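From: Kennedy building list
Subject: Re: [kennedy-2] the wall by the glassy panel, again
Sunday, 4:40 pm

On Saturday night someone on the Erkevari side wrote:

> Can we please settle the wall before people start hanging things on it?
> Trineo wants shelves there and says they paid for the last round of
> paint, so they get first call. I say it needs a fresh coat first. It
> looks tired. Also the trim is going to get wrecked the minute anybody
> drags a bookcase over it. Does anyone know what the color is called?
> The can in the closet just says Zelleo and then a big drip.

I went over and had a look, having nothing better to do with my Sunday, and I can report that "tired" is a bit strong. It's a wall. It has a small dark speck up on the right, a gray smudge lower down on the same side, and a thin scuff down low to the left that has the look of a chair leg about it, though I'm not accusing any chair in particular. If that counts as tired I'd hate to hear what you say about me.

The color is harder. I'd have called it off-white until I stood there a while, and then it started going a little green on me. It does the same thing in the photo. I would not try to match it from memory at the paint store. Pry the lid off the Zelleo can and see if there's anything left in it that still moves. I have 30 bucks left over from the coffee money if we end up buying a new one.
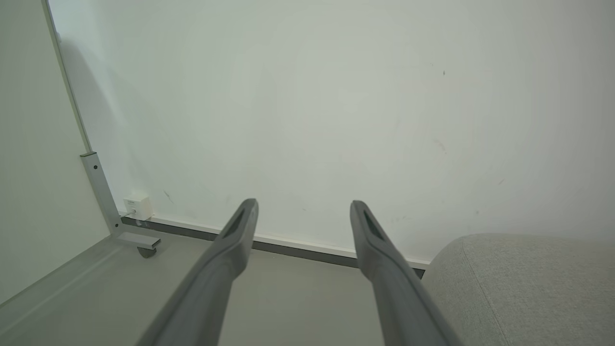

As for the trim, my vote is leave it alone. The charcoal baseboard with the white strip along the top is the one thing in that room anybody ever says anything nice about, and if we paint the wall we are going to get drips on the white part, because we always do. Look at the door to the Erkevari side. I did that door and I used tape.

So, a proposal. Wipe the smudge with a damp rag and see if it goes. Try one of those white eraser sponges on the scuff, gently, and quit when it starts taking paint with it, which is how we got the shiny patch in the hallway. Leave the speck. I've grown fond of it.

Then Trineo can have their shelves, but hung on the wall and not stood on the floor, with the bottom one at least 2 feet up so you can still get a vacuum along the baseboard. And nothing right up against the panel on the left, please. It's dim enough in that corner already.

If somebody still wants to paint after all that, fine, I have 2 rollers and a tray. The tray has some history. You'll have to move the gray upholstered thing out of the way yourselves, my back has retired from that line of work.

I'm around most evenings after 6.

> PS who has the stepladder

Trineo does. They've had it since December.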